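In praise of the boring example

Natanael Amaral
Mar 30, 2024

I spend a good part of my working week pretending to be a robot. I sit in a small office at Grasenside with a controller in each hand and a headset that makes my forehead sweat, and I drive a pair of simulated arms through rooms that don't exist, so that a learning system can watch what I did and (we hope) pick up the knack. People ask if it's like playing a game. It is, if you can imagine a game where you open the same drawer all afternoon and then someone called a reviewer throws half of it away!

It's the throwing away I want to moan about.

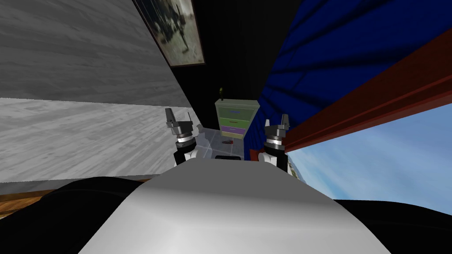 My argument is that we're far too fussy about what counts as a good example. The usual rule, and the one we had on our Tikitz project until May last year, is that a recording should be short, smooth and full of action. Any dithering gets trimmed. Any take where the hands wait about gets marked down, and I think that's daft, as waiting with your hands up and nothing in them is a perfectly respectable thing to do. There's a little dresser in this room with green drawers at the top, a purple one under them and a yellowish green one at the bottom, and a red thing lying on the tiles near its foot, and I'd want any system of mine to see plenty of that before it sees a single grab. Where am I, what's within reach, what's going to be in the way? A person does all that in a glance and never thinks to write it down. If we snip it out, we're teaching the machine that every moment of life starts with a lunge.

I know the case against. Storage costs money, reviewers cost more, and a system fed on hours of dithering may well learn to dither. My friends at Laxdal make this point to me at length, usually over lunch, and they aren't wrong. They once trained on a batch where one operator had a habit of pausing before each pick, and the thing they got at the end paused too, lovingly, every time. I laughed a lot. But I'd say the trouble there was one person's habit repeated over and over – a wider mix of people would have watered it down.

And a mix is what we hardly ever get. On Tikitz there were 11 of us recording, which sounds healthy until you learn that two of us did most of the hours (I was one, sorry). All of my quirks are in there. I'm right-handed, I come at things from above, and I back off further than I need to after letting go. I'd swap a whole day of my tidy takes for 22 minutes from somebody's aunt who has never held a controller.

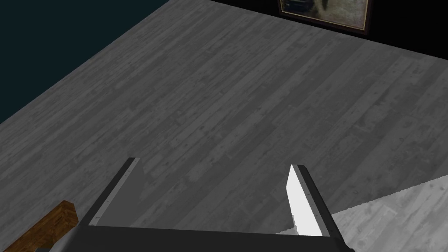

Gripper open over the floorboards, with nothing in its fingers.

Rooms matter as well. Our simulator, Kemia, lets you change the walls and floors, and for a long time I thought that was decoration. I've come round. If every drawer you've ever seen stands against the same wall, you can't know that the wall has nothing to do with it. So change the floor, tilt the view a bit, leave some furniture half in the way. Keep the takes where the operator looked in the wrong place first and had to come back, too. Label them properly and let whoever does the training decide, as it's much easier to filter out a dull recording later than to go and make one you've deleted.

That last bit is my real gripe, I suppose. We delete things. I went looking for my early sessions last month and found 27 of them, out of a great many more, and the ones that were kept are the ones where I look like I know what I'm doing. I'd have liked to see the others.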